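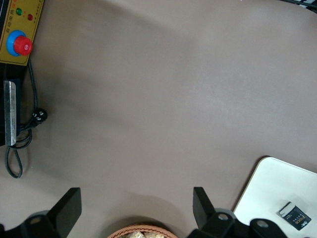
Testing the whole thing, not the parts: an interview with Ebenezer Fiadzo

Ebenezer Fiadzo runs the test practice at Levent, a software consultancy with offices in Florirstead. His team looks after testing for clients in freight, utilities and retail lending. Jae-in Oh spoke with him about a long job for the freight company Godov, and about what he would change if he had it over again.

Fiadzo did not start out in software. He spent his first working years in a claims office, checking other people's forms, and moved across when the office replaced its claims system and needed someone who knew what the screens were meant to do.

"I was the person who rang up and said the total was wrong," he says. "After a while they gave me a desk with the developers so I'd stop ringing."

He has been at Levent for most of his career since. When he took over the practice, testing was sold to clients as a block of days at the end of a project. He says that arrangement suited the spreadsheet and very little else.

"You'd get two weeks. Then the build would run late and you'd get four days. The client would still have paid for two weeks, and they'd ask what they got for it. Fair question."

The Godov work began as one of those blocks. The company was moving its booking and invoicing from an old in-house system to a package called Pramanik, and wanted Levent to run acceptance tests before the switch. Godov handed over its existing test scripts on the first morning. There were 763 of them, kept in a shared folder, and some referred to depots that had closed.

"We asked who'd written them and got a list of people, most of whom had left. So the first job was reading. Three of us read scripts for the best part of a month. It's dull work and I'd do it again tomorrow."

What came out of the reading was that many scripts tested the same few paths. Booking a standard pallet was covered over and over. Changing a booking after the invoice had been raised, which Godov's own staff did every day, was hardly covered at all.

Asked how they decided what to keep, Fiadzo says they sat with the bookings team and the accounts team and watched them work.

"We had a rule that a script stayed if someone in the business could tell us what would go wrong without it. If they couldn't, it went on a list, and the list was looked at again later. We didn't delete anything in the first pass. People get nervous if you delete things, and they're right to."

They ended with 101 scripts that had to pass before any release. The rest were merged, parked or, eventually, thrown out. Godov's project manager was uneasy with the smaller number and asked for a weekly report showing what each script covered. Levent wrote it by hand to begin with, then got it out of the test tool once the naming was sorted.

The naming took longer than anyone had planned. Each team had its own word for the same event. What bookings called a move, accounts called an amendment and the depots called a rebook.

"You can't automate that until you've picked one," Fiadzo says. "We picked amendment. The depots still say rebook, and that's fine, as long as the test data says amendment."

Automation was the part Godov had been most keen on. The original plan had nearly all the scripts running unattended by November. Fiadzo argued for a slower start, and says he was not popular for it.

"The screens were still changing. If you automate against a screen that moves every week, you've hired someone to fix the automation. I wanted to go underneath, to the services, where things had settled down. The screens could wait."

That is broadly how it went. The checks on pricing and tax were automated first, against the service layer, and ran overnight. The screen tests stayed manual for several months. A tester on the team kept a plain text log of every one, with the time it took, and the log was later used to decide which were worth automating.

The overnight run had its own troubles. The test environment shared a database server with the training environment, and the training team reset their data at night. For a fortnight the run failed at a different point each time.

"We blamed the code, then we blamed the network," Fiadzo says. "Then one of the trainers mentioned at lunch that they'd moved their reset. I could have asked them in the first week who else was on that server. I ask it on day one now."

He is cautious about test counts as a measure. Another client, which he prefers not to name, once set its suppliers a target of 1,000 automated tests. The supplier before Levent had met the target by splitting each test into pieces.

"They had one that opened the login page and one that checked the login page was open. Both green, every night. I don't blame the testers. They were given a number and they hit it."

What he reports now is shorter: what was tried, what failed, what has not been looked at. The last of these gets the most attention in meetings. He says some managers dislike seeing it in writing the first time and ask for it the second.

On the question of who should be testing, he is less firm than he used to be. He once wanted a separate team with its own manager. At Godov the testers ended up sitting in the delivery teams, with one person across all of them to look after data and environments, and he thinks that worked better for a system of that size. For something smaller he would probably not bother with the extra person.

"I've changed my mind on it 2 or 3 times, so I'd take whatever I say with some salt. What I haven't changed my mind on is that someone has to own the environments. If it's everybody's job, the certificates expire."

The switch to Pramanik was made one depot at a time. The first went over on 14th April, with Fiadzo and two of his testers on site from early morning. There was a fault with label printing that the tests had missed, as the test environment had no label printer attached. It was fixed by the afternoon. A printer was put into the test environment before the next depot moved.

"It was a cheap printer, too," he says. "It had been on the list of things to order and it kept sliding down the page."

The remaining depots followed over the next several months. Levent still runs the release tests for Godov, with a smaller team, and is handing them over to Godov's own staff a module at a time. Invoicing has gone across already. Bookings will be next, once the new test lead has been through one full release with them.

Fiadzo expects to be taken off the account after that. He has asked to keep access to the overnight results for a little while.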